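Two Grippers and a Lunch Box: Talking Ballau with Eusebio Arrieta and Babar Mengal

29 April 2020

Notes from two calls, typed up fast. The Ballau kit has been on sale for a few weeks now and a bunch of you wrote in asking if it's worth the money. So I called the guy who makes it and then a guy who uses it, and got a different story from each on at least one point (pads, see below).

Quick recap for anyone new. Ballau is a pair of hand-held grippers. You hold one in each hand, do a chore, and the cameras on the grippers record it. The recordings go into training a robot arm later. Melletti makes the kit, out of a small shop in Prikuvberg, and Marchuk handles the orders and spares.

Eusebio Arrieta runs the hardware side at Melletti. He was packing boxes while we talked, I could hear the tape gun.

"We started with one hand," he said. "One gripper, pick up a cup, put down a cup. Then people kept asking for lids and bags and drawers. You can't do much of a kitchen with one hand."

So, two hands. I asked what the hard part was and expected him to say software. Nope. Cables.

"The cable pulls on your wrist. You don't feel it for the first ten minutes, then you feel nothing else. We moved the exit point three times. It's better. I still wouldn't call it good." He wants it wireless. Wouldn't give me a date, and I tried twice.

Weight is another thing people ask about. Each gripper is 14 ounces with the pads on, by their own scale. Arrieta thinks they can shave some off the handle but not off the fingers – the fingers take the abuse.

The parts are printed, and he is not shy about that. You get the print files with the kit, so if you snap a finger you can make another one the same night. The pads you have to buy. That's where Marchuk comes in, and where I got the first grumble when I talked to the other side.

The other side is Babar Mengal. He runs a small team that records household tasks for a company he wouldn't name, and he bought his kit at full price, I checked. His people had logged 1,000 recordings with it by the time we spoke. Mostly putting things away. Some laundry folding, which he says went badly and he'd rather talk about something else.

"Setup was an afternoon," Mengal said. "The manual says an hour. It is not an hour. The calibration step on page four is missing a picture and two of us read it two diffrent ways."

I told Arrieta this later by email and he wrote back one word, "fixed", so check that your manual is the newer one.

Now the pads. Melletti says a set lasts 300 recordings. Mengal laughed at that. "Maybe if you pick up sponges all day. On anything with a hard rim the edges start to go way before that. They fray, little bits hang off. The grip is still OK for a while, so we keep going, and then one day a box slips and we change them." He gets through his at 153, on average. He keeps a sheet.

Arrieta's answer, when I put it to him: "He's right about rims. Our number is from a mixed set of objects. I should say that on the page." Points for owning it. The page still said 300 when I looked this morning.

What does Mengal like, then? The fingers, mainly. They open wide enough for a food container, and you can come at something from two sides without your knuckles getting in the way. He also likes that new people get it quickly.

"Give somebody the grippers and a box and they stop asking questions. They pick it up wrong, they pick it up less wrong, and by lunch they're fine."

His least favorite object? Clear plastic, he said, right away. Food boxes with snap lids. You see straight through the walls, the lid throws glare back at you, and in the recordings it can be hard to say where the edge of the thing is. Which is why he wants lots of them in the set. A robot that only knows mugs is no use to him.

The task he uses to judge any kit is boring on purpose. A container, a white wire basket, a plain board to work on. Both hands. He's run it with three other kits before this one and has strong opinions on all of them, mostly unprintable.

"If a kit can't do a lunch box and a wire basket I send it back. The wire is the test. Fingers catch on it, cables catch on it. You learn a lot about a gripper near wire."

Did Ballau catch? "Cable, once or twice. Fingers no." He tapes the cable to his sleeve now. Arrieta has heard of people doing that and is sort of annoyed and sort of thinking of putting a clip in the box.

The lunch box task, with the Ballau pair:
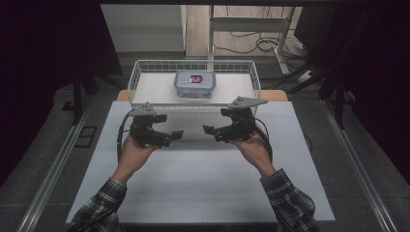
Box in the basket, one gripper in each hand.

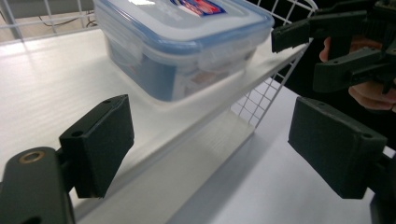

From one of the grippers, fingers open, the other gripper up by the end of the lid.
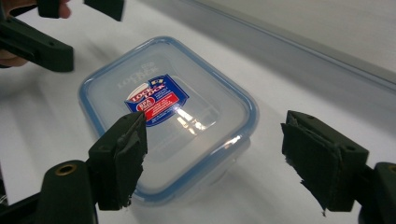 Would they change anything?

Asked both of them the same thing to finish. Mengal went first: spare pads in the box, at least one extra set, and a manual that somebody outside the company has read. "Hand it to a cousin. If the cousin can't do it, rewrite it." He'd buy a second kit anyway. Has one on order, in fact, and Marchuk told him end of April, so we'll see.

Arrieta took longer. Wireless, obviously. Then a smaller handle, which I hadn't heard from anyone else. Several buyers with small hands told him they had to shift their grip halfway through a task, and you can see the wobble in the recordings. A small handle is printed and sitting on his desk. No word on price, he'd like to give the file away to people who already own the kit but has to talk to Marchuk first.

My take, short version. If you record two-handed tasks and don't mind printing a part now and then, get it. Order two sets of pads with it, Mengal's number is the one I'd plan on. If you only need one hand, there are cheaper ways to go and I'll get to those in another post. Send questions, I'm talking to Arrieta agian when the small handle ships.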